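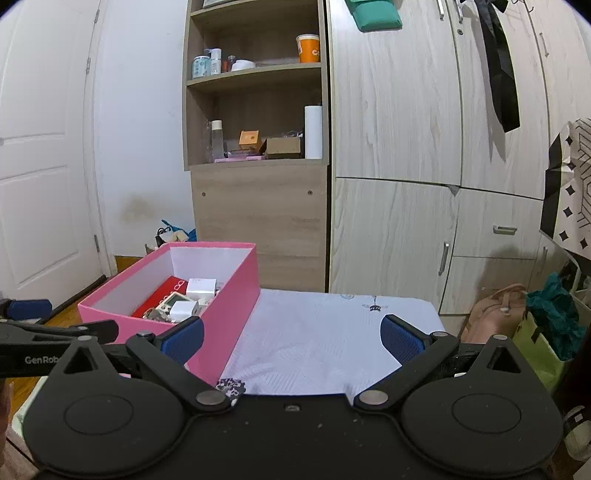
Chargers are the worst of it, according to Barbara Brzozowska, and she would start there before touching a shelf. "They have no natural place, so they end up in every place," she said. Her rule is one open box for anything that plugs in, kept low and within reach of the bed.

Eusebio Zabala sets up small rented rooms for Culora and works to a stricter method. Each shelf gets one use: paper goods in the middle, bottles and jars on top. The wardrobe is for cloth only. "Once a cable goes in with the shirts, you have lost it until March," he said.

Both prefer a box without a lid. Brzozowska tried lidded ones for 2 years and found that people set things down on top. Zabala agrees on that point - he differs on size. A long, narrow box suits him, with flat items leaning on one side and adapters on the other.
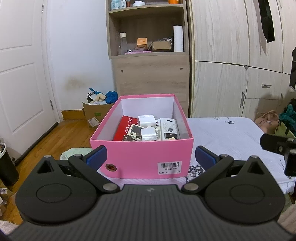 Pink cardboard box with a red flat box and two white power adapters.

Neither labels anything. "If you need to read it, there is too much in it," Zabala said. Brzozowska empties hers on Mondays and puts back what she used that week.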